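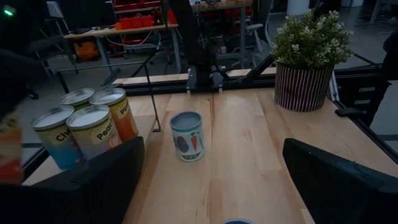
Canned goods on the wooden table, seen from the wrist camera.

Can sorting: first month of collection

The pantry task has been running on the Geddes cell since the start of July. The job is simple to say. The arm picks up a can, carries it to its group, and sets it down upright without knocking over its neighbors. We are collecting examples of people doing this by remote control so that the model can learn from them.

The target for the first round is 100 finished episodes per operator. Loredana Dal Bello reached hers on a Monday afternoon and has moved on to checking recordings. Hemant Pandey has more than 8 hours of driving time logged and is still going, mostly on the layouts with short cans.

Short cans are the hard part. The regular fruit cans give the fingers plenty of label to hold. With a low can like the one with the eggplant, carrot and pea pod on its label, the fingertips have to come down close to the tabletop, and operators tend to slow down a lot in the last inch. Slow is fine. Stopping completely is a problem, because long pauses end up in the data and the model learns to pause too. If you need to think, do it before you start the approach.

Tight groups are the other thing to watch. When cans are standing against each other there is no room for a finger between them. Pick from the outside of the group first. If you bump a can and it stays up, keep going and finish the episode. If it falls, you have two choices: stand it up with the arm and carry on, or end the episode and mark it as failed. Please don't reach in with your hand while recording. We had to throw out a batch from the first week for that reason.

A few people asked whether the plant should come off the table. Leave it. The model should see things on the table that are not part of the task, and the striped pot is a good test of whether the arm keeps its distance. Move it to a new spot when you change layouts, but keep it out of the drop area.

Labels can face any way. In the first recordings almost every can had its name turned to the front, so give them a twist when you reset. Partly hidden words are fine.

Recordings go into Tomuvix at the end of each shift. Write the layout number in the notes field, along with anything odd, such as a finger pad slipping or a cable catching. Loredana reads all of the notes, so short ones are welcome.

The next round adds boxes and will run on the Jorna cell. Sign up on the sheet by the door if you want morning hours.

Contact: Pistenar newsletter desk | © Pistenar. All rights reserved. | Back to top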